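Clothes folding

Last updated May 2024

Clothes folding is the practice of reducing washed garments to flat, stackable shapes for storage. It is often credited with saving space, keeping fabric smooth and even calming the mind. Evidence for the first claim is fair, for the second mixed, and for the third mostly supplied by people selling books and drawer dividers.

The T-shirt is the usual teaching garment. Most methods begin with it spread flat, then bring the sides to the middle and fold the length in halves or thirds.

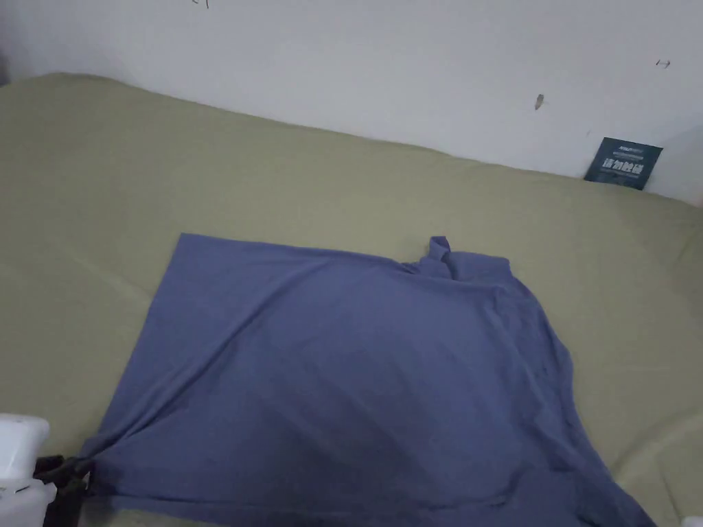

A T-shirt spread on a bed sheet.

The Jomow fold, promoted by the storage firm of that name, is said to take 2 seconds and to fit 30 shirts in one drawer. The firm doesn't give the size of the drawer. The rival Bellis roll makes much the same promise, with the same gaps.

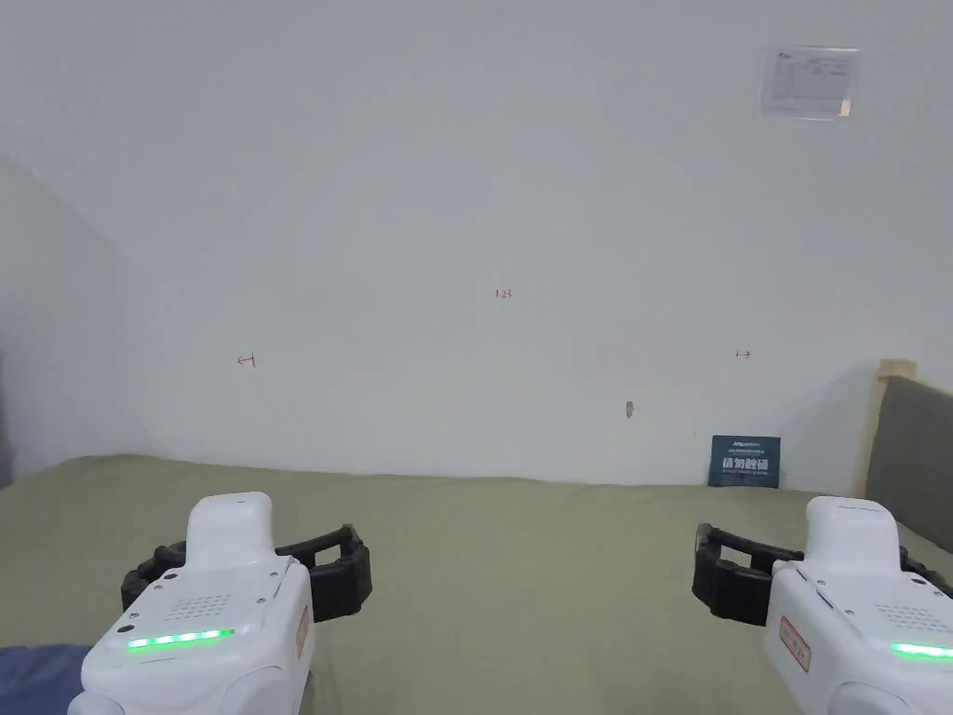 Working surface is another point of dispute. Manuals favour a hard table at hip height, yet many households make do with the bed. A plain covering, such as an olive-green one, at least makes a pale shirt easy to see, although a mattress gives under the hand and edges may come out less even. Whether this matters once the drawer is shut is doubtful.

Claims about creasing deserve similar caution. A leaflet from Hulladow, a laundry chain, advises folding within 60 minutes of drying, but offers no test results.
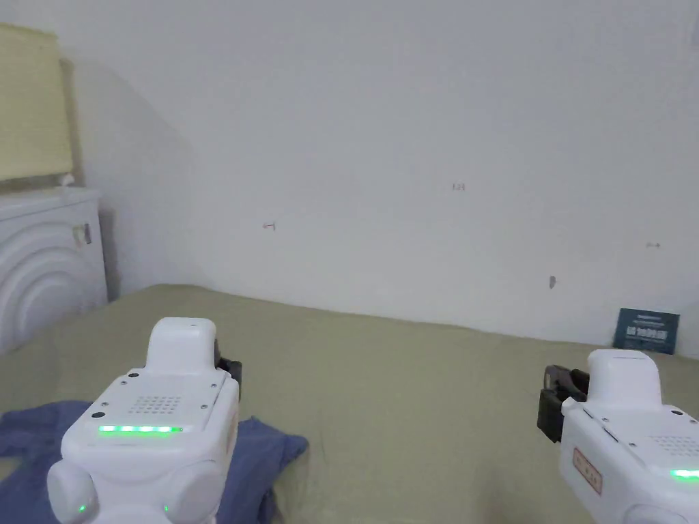

Fibre probably counts for more than timing, and linen will crease under almost any system. Knits are commonly folded because hangers can stretch the shoulders.

Contact the editors | © Etetti Household Reference | Back to top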